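Kitchen talk, evening session, speaker notes

Slides first, then questions. Water on the lectern. Do NOT start with the budget slide again, start with the fridge.

Opening

Good evening! So glad to see this many people come out for a talk on where to put a refrigerator. I love this subject. I have loved it ever since we set up the shared kitchen at Lernness, and I could go on past my slot very easily, so somebody wave at me when there are 5 minutes left.

Ask for hands: who has moved a fridge in the past year? Who moved it alone? (Pause. Let them laugh. Then be firm about it: two people, always.)

Tell them what I'm covering tonight. Height off the floor, room for air, doors, cords, cleaning. Two kitchens as my main stories, Lernness and the one at Henriques, with a little bit of Lasance at the end if there's time.

Slide: the wet floor at Lernness

Tell the October story. We came in at 6:30 in the morning and the floor drain had backed up overnight. Water all across the kitchen, not deep, but deep enough to get under everything that sat flat on the tile. Boxes of flour on the floor, gone. The little chest freezer sat right in it. And I remember standing there in my good shoes thinking, why is everything we own on the floor?

That morning is what got me hooked on raising things up. It doesn't have to be fancy! It has to be strong, level, and wide enough that the feet don't sit near an edge.

Go through what we look for in a base:

Flat on the floor, no rocking when you push on a corner.
Solid support directly under every foot of the fridge.
Gaps you can get a broom or a hose into.
Enough grip that nothing slides when you pull hard on a door.

Say this part slowly, people write it down: check the support under the feet before the fridge goes on. A foot that lands over a gap between slats is trouble. If it does, put a solid board across, or turn the fridge a little until it lands right.

Someone always brings up weight. Our bigger fridge is over 500 pounds once it's stocked, and I tell everyone to look up the empty weight in the manual and then be generous about what the food adds. Milk is heavy! A full crate of pickles is very heavy!

Slide: doors and corners

This is my favorite bit. Doors tell you a lot. If the two doors on a side-by-side don't line up along the top, the fridge is usually standing crooked, and you fix that at the feet. Hold up the level here (it's in the blue bag). Left to right first, then front to back.

Mention the swing. At Henriques we measured 42 inches between the fridge and the worktable and felt very clever, and then found the door hit the bread rack. Measure with the door open. Measure with a person standing there too, holding a tray.

Next slides, a blurred gray panel with a metallic edge, and a fridge up on its slatted base.

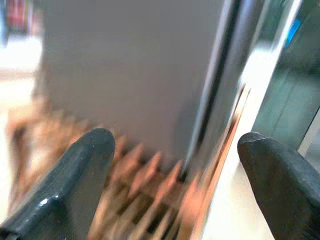
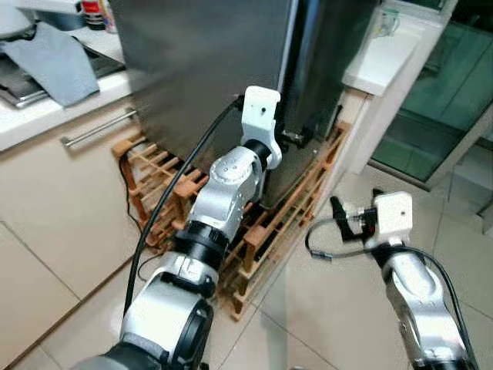 How often should you check that a raised fridge is still level?

Once a month is plenty for a busy kitchen, plus any time it has been moved for cleaning. Put the level on top, look along the doors, and give each front corner a gentle push. If something gives, empty the fridge before you adjust anything.

Slide: cords

Keep this one short, I ramble. The cord should have its own path to the outlet, where no one steps on it and no cart rolls over it. Clips along the base are cheap and they work. Don't let the cord get pinched between the fridge and the wall, and don't let it sit under a foot. No extension cords for a fridge. Repeat that. No extension cords for a fridge!

If a cord runs down to the floor, walk the route yourself with a mop in your hand. You'll find the snag in a minute.

Slide: cleaning underneath

Show of hands again, who has looked under their fridge this year? (Be kind.)

We do a quick sweep under ours at the end of every week and a proper wash once a season. The proper wash takes 2 people and most of an afternoon, and I'm going to say it, I enjoy it. You find bottle caps, you find the missing measuring spoon, you find out who has been dropping blueberries.

For wood bases, use a damp cloth and let it dry all the way. Don't soak it. Look for soft spots and splinters, and look at the nail heads too, they like to creep up. A cracked slat gets replaced before anything goes back on top.

For stainless doors, soft cloth, mild soap, wipe along the grain. Rinse. Dry with a second cloth. I used to skip the second cloth and wonder about the streaks.

Slide: air

Fridges push out heat and they need room for it. Read the manual for the gap at the back and sides, and please don't use the top as a shelf for empty egg cartons. Gakari, the repair shop we call, pulled a whole grocery bag out of the back of our old one. It was ours. I recognized the bag.

If time: Lasance

Small kitchen, one window, very low ceiling. They raised the fridge and then couldn't reach the top shelf, so now there's a step stool on a hook beside it. Good lesson in trying the height with the shortest cook in the room before settling on it.

Questions

Handouts are on the table by the door, measuring checklist on one side and cleaning list on the other. Extra pencils in the blue bag.

If they ask about walk-ins, I don't know enough, take down an email and find out.

Thank the kitchen crew for the soup. Return the level to the tool drawer before leaving.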